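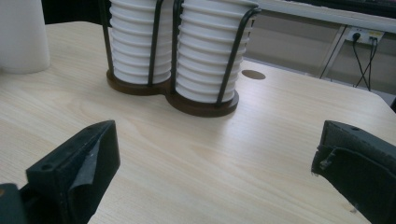

8th July

Grant round notebook, Trotidberg community fund. Writing this up the same evening while I still remember who said what. Marisol, Waltraud, please add things in the margins, I only got down half of it.

We had 41 applications in the end, which is way more than I planned for when I set up the reading sheets. I'd printed packets for thirty and then spent lunch at the copier. The youth orchestra sent theirs twice with two different budgets. I took the later one and emailed them to ask, and they haven't answered, so if they call the office, it's the later one.

Reading, first pass

Split them up by surname of the contact person, which was a dumb idea because half the letters came to me. Next round just deal them out like cards. Each application got two readers and a score out of 100, and where the two scores were far apart a third person read it cold. Gudrun was the third person most of the time (thank you Gudrun!!) and she writes her reasons in pencil right on the sheet, and I wish we all did that. I had a couple where I looked at my own number and couldn't tell you why I'd picked it.

The score sheet still has the old wording for the second question, "How does the project benefit members?" and it should be "residents." People answered it in the strangest ways. The allotment group wrote a whole paragraph explaining that they don't have members. I've fixed the master copy, the one in the shared folder called scoresheet new. Please delete scoresheet new new if you still have it.

One thing that bugged me: long applications scored better. I went back through my pile and the short ones were all in the bottom half, and I don't think they were worse projects. The Jamance walking group wrote five sentences and I understood every one of them. Meanwhile there was a page and a half from the theater people about "activating" the square and I still don't know if they want chairs or a stage. I'd like to try a word limit. Waltraud thinks a limit scares off the ones who struggle with forms already, and she'd rather have a phone option where one of us takes the answers down. Could do both?

Shortlist

Eight groups go through to the pitch evening. We argued over number 9 for way too long. It was the bike repair one on Kowalczyk Street, and it lost on the split scores, and I'm still a bit sore about it — their costs were the clearest of anybody's. Märta said she'd call them herself and tell them about the small grants pot, which doesn't need a pitch. Good.

Letters to the others: I wrote a draft and it came out cold. Paloma rewrote the middle and now it sounds like a person. I want every no letter to have one real line about their project in it, so whoever read it first writes that line. Yes, it's a pain. Do it anyway.

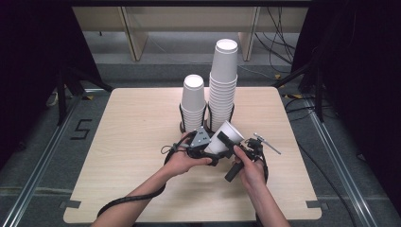 Pitch rehearsal

Ran it with the shortlisted groups who could make it, no judges, just us asking the kind of thing judges ask. What I noticed, in no order:

Three minutes is too short. I had the timer and I felt like a villain. The lady from the Drestine lunch club was right in the middle of telling us about her first Christmas dinner when it went off, and that story was the whole pitch. Going up to four for the real thing. Paloma did the sums on the running order and says four still gets everyone home at a decent hour as long as we keep the questions tight.

Slides hurt more than they help. The best two had none. The swim club had fourteen and read them to us. I told them gently to pick one photo and leave it up, and the coach looked relieved if anything.

Nearly everybody forgot to say how much they were asking for. I mean really forgot, we had to ask at the end. I'm going to put it on the confirmation email in bold: say the amount, say what it buys, say it early.

The question that tripped people up was "what happens if you only get half?" Only the lunch club and the sensory garden had an answer ready. The garden said they'd do the raised beds first and leave the path till next year, which made me trust them a lot more. I don't think it's mean to warn everyone that it's coming, so I'll warn them. Gudrun disagrees, she says you learn something from watching people think. She's not wrong, but some of these folks have never stood up in front of a room before and I'd like them to come back.

Microphone: the handheld is better than the clip-on. The clip-on picks up every scarf and necklace. Need fresh batteries and a spare set taped to the box.

Voting

Still not settled. Last year the audience vote was counted the same as the judges' and it turned into who could bring the most cousins. Options we kicked around: audience vote decides one prize only, or audience vote breaks ties. I lean toward the separate prize, because people like dropping a token in a jar and they should get to see it matter. Märta worries a group could win both and then the rest feel flat. We could say you can't take both. I need to check the fund rules on that before we promise anything.

Whatever we pick, it has to fit on a single card at the door. The explanation last year had a footnote!

To do

Me: bold line in the confirmation email, reading sheet wording, fund rules on the double prize, chase the orchestra.

Marisol: ask the hall about the side door. The ramp is on that side and it was locked when the garden people came, and they had to go all the way back round.

Märta: phone the bike repair people this week, before the letters go.

Waltraud: half a page on how phone applications would work, who takes them, how we score them next to written ones.

Paloma: running order with four minute slots, plus a version where somebody drops out.

Gudrun: question list for the judges. Short please. They'll ask their own anyway.

Also, whoever took the blue folder with the signed conflict forms, I need it back, there's one missing from it and I think it's mine.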